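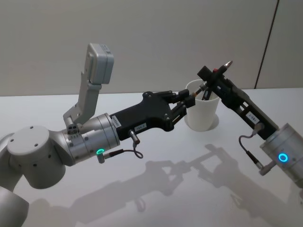 I have a theory that you can judge a desk by where its pens live, and I will defend it to anyone who gets stuck next to me at lunch. Mine live in a cup. A plain white cup, no slogan, no compartments, and I love it more than any organizer I ever bought (and I bought plenty, including a Lokbridge drawer tray with a slot for everything except the pen I happened to own).

The cup people and the drawer people will never agree. Drawer people say a cup is clutter. Well, sure, if you keep 200 pens in it! Keep 2 and it's the calmest thing in the room. You reach over, you get a pen, you write down the thing before you forget the thing. When I'm done it goes back in.

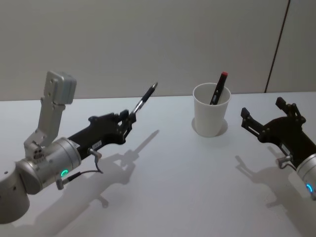
And then there's the matter of the clip

I want a metal clip on a pen, and I'm not going to be reasonable about it. My last Istard had a plastic one that snapped in October and I'm still sore. A black barrel with a bit of silver on it looks good next to a white cup, too, and looks count when you stare at a desk all day.

What drives me up the wall is the pen left lying out on the table, halfway between where you used it and where it belongs.
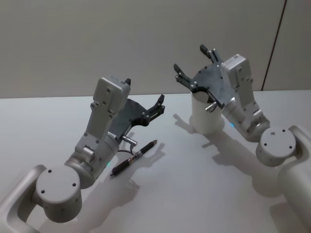
I do it too, usually when the phone rings, and then I spend five minutes patting my pockets. So my rule is that the cup stays within arm's reach, even if the lamp has to move. The drawer people can keep their trays.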